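Tuesday, late

Went to the evening class in Fillcombe after all. Italian for Beginners, term two, which means the same six of us pretending we practiced over the break. Anjani Chong had. She ordered an entire imaginary lunch, with a complaint about the fish, while I was still working on "the."

The fee has gone from 50 to 55, and for the extra five we get a new textbook in which a couple named Lavent spend eleven chapters trying to find a train station. I have grown to dislike them both. He asks directions of everyone he meets – bakers, nuns, a child – and listens to none of them.
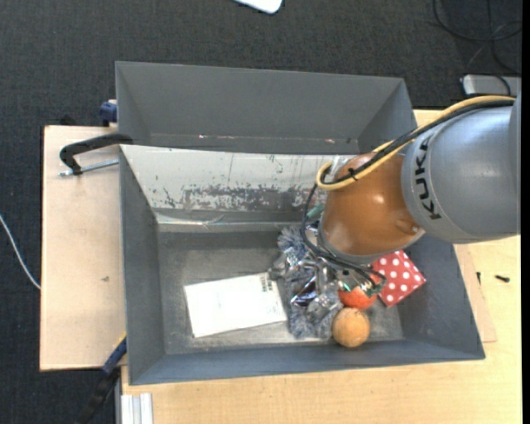

So why do I keep going? Mostly because I paid up front, and because my sister has invited me to Lucca in June and I would like to buy my own coffee there.

Homework is 700 words on "My House." I don't have 700 words on my house in English. I could describe the boiler, but the Lavents haven't covered boilers.

Siham drove me home and we tried to speak only Italian in the car. We got as far as the gas station. It is to the left, near the bank, and it is closed.

Must find the dictionary before Thursday. Also buy milk.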